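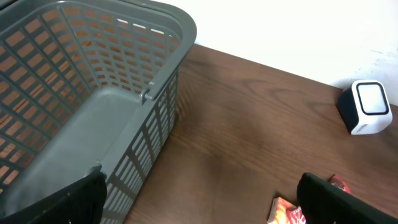 Stemeck Completes Changeover of Shared Laundry Rooms to Metered Cold-Water Washing

Program covers 22 apartment buildings and 609 machines; Pedance billing software to follow in February

Stemeck, a manager of shared laundry rooms in rental housing, today announced the completion of its changeover to metered cold-water washing in all 22 apartment buildings it serves. The program replaced the inlet valves, flow meters and control boards on 609 washing machines. Dryers were outside the scope of the work and continue to run on their existing settings.

Under the new arrangement, the default cycle on every machine is a cold wash followed by two cold rinses. Warm and hot cycles remain available and are selected by the user at the start of the load. The price of each cycle is now tied to the water and energy that it uses, as measured at the machine. Before the changeover, all cycles in a given building were sold at one flat price.

Parts and installation

The inlet valves and flow meters were supplied by Tostidov. Each machine has two meters, one on the cold line and one on the hot line, and both report to the control board at the end of every fill. The board closes a valve if the measured volume passes the limit set for that cycle, and the machine then shows a service code and stops taking payment.

Control boards were supplied by Stergiou. The boards fit the existing mounting points in the machines and did not require new wiring to the wall. Where a building had top-loading and front-loading machines in the same room, both types received the same board with different settings loaded.

Work was carried out one room at a time. At least half of the machines in each room were kept in service during installation, with the exception of six rooms that have a single shut-off for the full water supply. Those rooms were closed for one working day each, and residents were directed to the nearest open room in the same building or the building next to it.

"The main job was getting the fill volumes right," said Adoración Marín, director of operations at Stemeck. "A cold cycle with too little water leaves detergent in the fabric, and then people run the load again. We tested the settings on towels, bedding and mixed clothing before we fixed the limits, and we raised the limit for the second rinse after the first round of tests."

Testing

Stemeck ran 1023 test loads before the final settings were approved. Loads were weighed dry, washed, weighed again after the spin, and checked for leftover detergent in the last rinse water. Both powder and liquid detergents were used. The settings now in service are the same in all buildings except where the local water supply is classed as hard, in which case the wash stage is longer.

Changes for residents

Residents do not need a new card or account. Existing laundry cards continue to work and any balance stays on the card. The following points apply from the date of this release:

The price of the selected cycle is shown on the machine before payment is taken.

A cycle may be changed without charge until the first fill begins.

Detergent should be measured for the size of the load. Powder should be placed in the drum or drawer before clothing is added.

Items left in a machine after the end of a cycle may be moved to a folding table by the next user. Residents are asked to bring their own basket and to take it with them when they leave the room -- baskets left overnight will be held at the building office.

Service codes should be reported by phone or at the building office, with the number printed on the front of the machine.

Next stage

In February, Stemeck will begin moving its billing records to Pedance, a software product that reads meter data from each machine and produces a monthly statement for the building owner. The statement will list water use, energy use and the number of cycles sold, by room and by machine. It will not contain the names or card numbers of residents. Owners who prefer the current paper statement may keep it -- a written request to Stemeck is required before the move begins.

About Stemeck

Stemeck installs, maintains and manages shared laundry rooms in rental housing. Its services include machine supply, repair, card payment and reporting to building owners. Press and owner inquiries should be addressed to the office of Adoración Marín, director of operations.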